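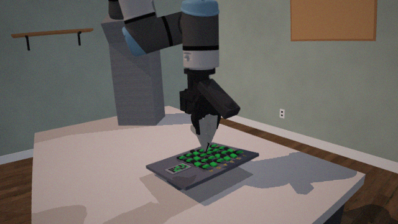 Frequently asked questions

Open Studio Residency at Ivcombe

Most of these arrive by email every year, usually the night before the deadline. Please read them first. If your question is not answered, write to the residency office and one of the two of us will get back to you.

What is the residency?

Four weeks in August in a studio at Ivcombe, with a bedroom down the hall and a key to the print room. You work on whatever you said you would work on, or on what it has turned into by the second week. We have never held anyone to a proposal. We do read them, though, so please write one.

Who can apply?

Visual artists working in any medium, at any stage, over the age of 18. You don't need a degree. You don't need gallery representation. Students can apply if they will be free for the whole four weeks, including the last one, when a surprising number of semesters seem to begin.

How many artists do you take?

Nine. There are nine studios, and we once tried putting two painters in the large one. Both are still painting, in different states.

Does it cost anything to apply?

The application fee is $40. It pays the jurors and covers the online form. If the fee is a hardship, check the box that says so and it goes away. We don't ask for proof or an essay about your finances.

Is there a stipend?

Yes, $68 a day, paid in two parts: half on arrival and half at the end of week two. It was designed to cover groceries and some materials. Artists who work in bronze should look for additional support.

When is the deadline?

Applications close on 11 November 2025 at midnight, Eastern time. The form shuts itself off and does not care that your upload was at 97 percent.

What do I need to send?

Up to ten images or three short videos, a one-page statement, a resume, and the name of one person who will say something useful about you. We don't need the letter itself unless you make the shortlist. Please label your files with your last name and a number. Last year we received 51 files called "final."

How long should the statement be?

One page, in a type size that can be read by a person over forty. Tell us what you make and what you'd like to do with the time. If the word "liminal" appears more than once, the jurors may need a break.

Who picks the artists?

An outside jury of three, new each year. The chair this time is Benedetta Longo, a printmaker who was a resident herself and has strong feelings about blurry documentation. The staff don't vote. Bribing us with baked goods is therefore pointless, although legal.

I was turned down last year. Should I try again?

Please do. Several residents got in on their second or third try, often with much the same work in front of a different jury. We don't keep a list of past rejections and the jurors aren't told.

Can I get feedback on my application?

Sorry, no. We tried it one year and everyone was unhappy, us included.

What are the studios like?

All have north windows, a sink, a work table, one comfortable chair and one chair that isn't. Studios 1 through 4 are on the ground floor and have double doors, so tell us if you work large. Studio 7 is next to the boiler, which is off in August but ticks anyway.

What equipment is there?

The print room has an etching press, a screen printing table and an exposure unit. There's a basic wood shop, open after a one-hour safety session with Imre Erdős. Everyone takes the session, including people who own a wood shop. The darkroom is black and white only. We don't have a kiln, and we know, and we're saving up.

Can I bring my own equipment?

If you can carry it in and carry it out again, yes. Anything that needs more than a regular wall outlet has to be cleared with Imre before you arrive. The wiring in the main house is older than most of the residents.

Is there internet?

In the library and the kitchen, yes. In the studios it comes and goes. Some artists have thanked us for this and others have moved their work table into the kitchen.

Can I bring my partner, child or dog?

Guests are welcome on weekends and may stay up to two nights. Families can apply for the cottage, which has two bedrooms and its own stove. There's only one cottage, so mention it on the form. Service animals are always fine. Other dogs will have to wait at home and hear about it later.

Do I have to take part in anything?

Two things. There's one shared dinner a week, cooked in turn, and an open studio afternoon in the last week. You can show finished work, unfinished work or a wall of notes. Visitors from town will ask how long it took you, and a number is the kindest answer.

Do you keep any of the work?

No. Everything you make is yours. Some residents leave a small print for the hallway, but it's not expected, and the hallway is getting full.

Do I have to leave if I finish early?

This has not come up.

When will I hear from you?

Everyone gets an email by the end of January, whichever way it went. Check your spam folder before you write to us in February.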